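Comparing Two Grippers on the Bin Bench
Skonder Laboratory, Technical Guides
Revised 9/11/19

This guide explains how to run a side-by-side trial of two grippers on the same arm. It applies to the bin benches in the Skonder laboratory and assumes that the reader has completed basic safety training. Staff who are new to the arm should work with a trained operator.

Before you begin

The trial compares the Edel finger gripper with the Brarus suction tool. Both must be tested with the same bin, the same objects and the same arm speed. A result obtained with a different object set may not be entered on the comparison sheet.

Confirm that the bin is clamped to the bench and does not shift when pushed by hand. Check that the cables along the arm have enough slack for the wrist to turn fully in both directions. A cable that pulls tight near the wrist will change the grip position and may stop the arm.

Step 1. Mount the gripper

Set the controller to hold and lock it. Fit the gripper to the wrist, connect the lines and tighten the screws in a cross pattern. Record the gripper name and the controller file number. File 101 is used for the Edel gripper – do not load it for any other tool.

Step 2. Set the approach height

Lower the gripper over an empty part of the bin floor until the tips stop 11 mm above the metal. Save this position as the lower limit.

Step 3. Place the objects

Choose objects that differ in shape and surface. A useful set includes one rounded item, one item with thin parts and one smooth plastic item. Lay them loosely in one compartment, with some close to the walls. Objects near a wall are harder for long fingers to reach and often show the clearest difference between tools.

Step 4. Run the picks

Run 100 attempts with each gripper. Return every object to the bin after a pick and change its position by hand only when the arm is on hold. Score an attempt as successful when the object is lifted clear of the bin and held until release. 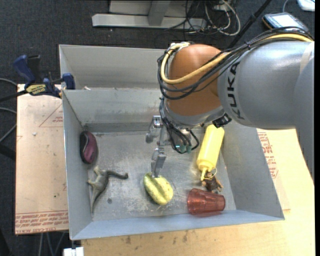 Finger gripper at a yellow-green object in the front compartment of the bin.

Step 5. Record the results

Enter each attempt on the Krajčí sheet as a success, a drop or a miss. Note the object involved in every drop. If a finger touches the bin wall, mark the attempt with a W – wall contacts are counted separately.

After 600 total attempts, inspect the fingertips and suction cups for wear and replace them if needed. Completed sheets are filed with the bench log.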